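机器人现在会做家务了吗？

给小朋友读的科学文章
文：Sinéad Scanlon
2024年2月16日

小朋友，你今天早上自己叠被子了吗？如果没有，你可能想过：有一个机器人帮我叠，多么好啊！很多大人也这样想。我的中文是长大以后学的，我写得慢一点，但是我会尽量写得清楚。

先说答案：有一些家务，机器已经会做。有一些，机器正在学习。还有很多，机器现在做得不好。

已经会做的家务

你家里可能有洗衣机。洗衣机也是一种自动的机器。你把衣服放进去，按一下按钮，它就会加水、转动、把水排掉。扫地机器人也很常见，它在地板上走来走去，碰到椅子会转弯。

这些机器为什么能做得好？请你想一想洗衣机里面的样子。那是一个圆圆的桶，每天都一样。机器不需要知道里面是袜子还是裤子，它只要转就可以了。扫地机器人也差不多，地板是平的，它不用拿起任何东西。但是，如果地上有一只袜子，扫地机器人可能就会卡住。它没有手，不能把袜子捡起来放到篮子里。

工厂里的机器人

在工厂里，机器人工作了很多年。有一个做饼干盒子的工厂，名字叫Okex，我在十月去参观过。那里有一个机器人，它把盒子从传送带上拿起来，放进大箱子。一个大箱子装30个盒子。它做得很快，也不累。

我问那里的工程师：“如果我把盒子放歪，会怎么样？”他笑了，让我试一试。我把一个盒子斜着放在传送带上，机器人的手伸下来，夹到了盒子的角，盒子掉了。后来工程师告诉我，这个机器人没有摄像头。它只记得一个位置，每次都去那个位置拿。

所以，工厂里的人会把所有东西都摆得很整齐，让机器人容易工作。可是我们的家里不是这样。你的书包今天在椅子上，明天可能在床底下。

为什么叠衣服这么难？

请你做一个小实验。拿一块积木，把它放在桌子上，再拿起来。积木的形状变了吗？没有变。现在拿一条毛巾，随便扔在桌子上，捏住一个角，把它提起来。毛巾的样子完全变了！你再扔一次，它又是另外一个样子。就算你扔1000次，也很难有两次完全一样。

积木这样的东西，我们叫它“硬的物体”。毛巾、衣服、绳子、电线，我们叫它“软的物体”。软的物体会弯、会皱、会盖住自己。一件衬衫堆成一团的时候，袖子在哪里？领子在哪里？你用眼睛看一看，用手摸一摸，很快就找到了。机器人却要花很多力气去算。

还有一个困难是手。你的手上有五个手指，皮肤能感觉到东西是厚还是薄，是滑还是粗。很多机器人的手只有两个手指，像一个夹子，我们叫它“夹爪”。夹爪的好处是简单，不容易坏。不过，要用夹爪捏住一层薄薄的布，不多也不少，这就不容易了。

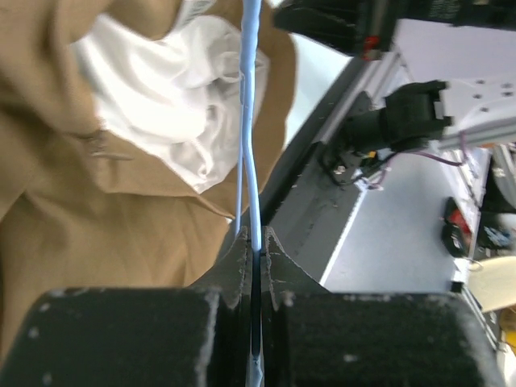 力气的大小也很重要。拿鸡蛋的时候，力气太大，鸡蛋会破；力气太小，鸡蛋会掉。你小的时候也不会拿鸡蛋，是慢慢学会的。

机器人怎样学习？

从前，人们给机器人写很长的程序，告诉它每一步怎么做：向左移动，向下移动，关上夹爪。这个方法在工厂里很好用，在家里就不太好用，因为家里的变化太多了。

现在，很多研究的人换了一个方法：让机器人看人怎么做。有时候，人用手柄带着机器人的手臂，把同一件事情做很多遍。有一个小组叫Plustorari，他们教机器人把毛巾对折。他们先教了大约100遍，机器人才开始自己试。第一天，它把毛巾推到了桌子下面。过了几个星期，它能折好大部分的毛巾。可是换一条更大的毛巾，它又不太会了，大家只好再教它。

你可能觉得它很笨。但是请你想一想，你学系鞋带的时候，用了多少天？

那么，什么时候它能来我家？

这个问题我也不知道准确的答案。有的大人说很快，有的大人说还要等很久。我自己的想法是，机器人会先学会一件一件的小事，比如把杯子放进洗碗机，或者把毛巾叠好。能做所有家务的机器人，可能要等更长的时间。它还要很安全，家里有小宝宝和小猫，机器人的手臂不可以碰伤他们。

在家里试一试

你可以和爸爸妈妈一起玩一个游戏，名字叫“我是机器人”。

1. 每只手只用两个手指，大拇指和食指。其他手指收起来。
2. 戴上一副厚手套，这样你的手指感觉不太清楚。
3. 请爸爸妈妈把一件T恤随便扔在桌子上。
4. 现在请你把它叠好，看看用了几分钟。
5. 再闭上一只眼睛，重新叠一次。

我和4个小朋友玩过这个游戏。有一个小朋友把袖子叠到了里面，找了很久也没有找到。叠完以后，你可以把手套脱下来，用平常的方法再叠一次，比一比哪一次更快。如果你愿意，请把结果画下来，带到学校给老师看。

新的词

夹爪：机器人用来拿东西的手，常常有两个手指。
程序：人写给机器的一步一步的话，机器按照它来工作。
传送带：工厂里会移动的长带子，东西放在上面，就会被送到前面去。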